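The winter I turned twenty-six I went to work for Saskia Goodwin, who had just won the Urdale seat by 33 votes, and I loved every minute of it! She had two paid staff and a peace plan for the Clallen strait - a real one, with maps - that both sides had already refused to read. 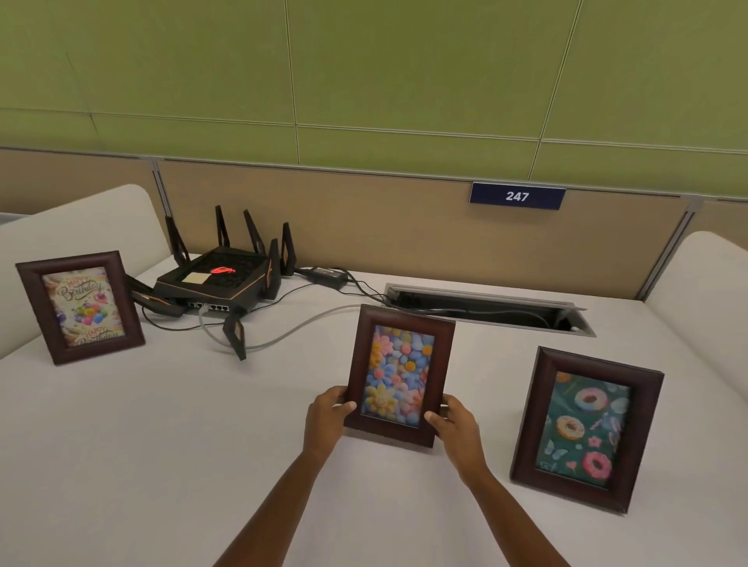
*Cartoon flowers, one of them smiling, held up over the desk.*

My first trip with her was to meet Vilhjálmur Vestergaard, the old negotiator, who had promised us ten minutes between a lunch and a plane. He gave us the whole afternoon. He drew the ferry routes on a napkin, tore it up, drew them again, and asked Saskia what she would give away first.

"The lighthouse," she said.

He laughed so hard his aide, Tegan Hinds, came in to check on him.
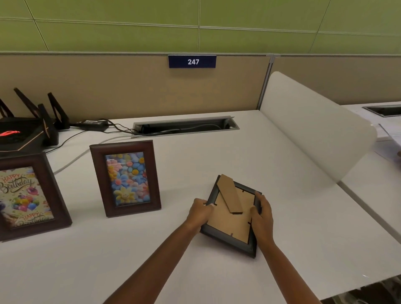
*Face-down, stand folded flat, with a birthday card print off to the left.*

I wrote the whole thing up on the train home, seven pages, and Saskia crossed out all but two. What a glorious two pages they were! Ewan Partington, who ran the opposition on the foreign affairs panel and had never once returned my calls, phoned me at midnight to argue about the lighthouse. We went at it until my battery died, and I rang him back from the kitchen.
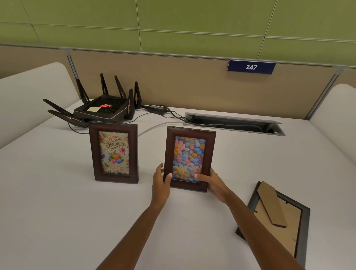 *Desk 247, router at the back left.*

The talks opened in September. Vilhjálmur came in a borrowed coat, Ewan sat beside Saskia, and the other delegation asked for coffee before they asked for anything else. I thought that was a wonderful sign. Then their chairman unfolded a map, turned it around to face us and put his finger on the lighthouse.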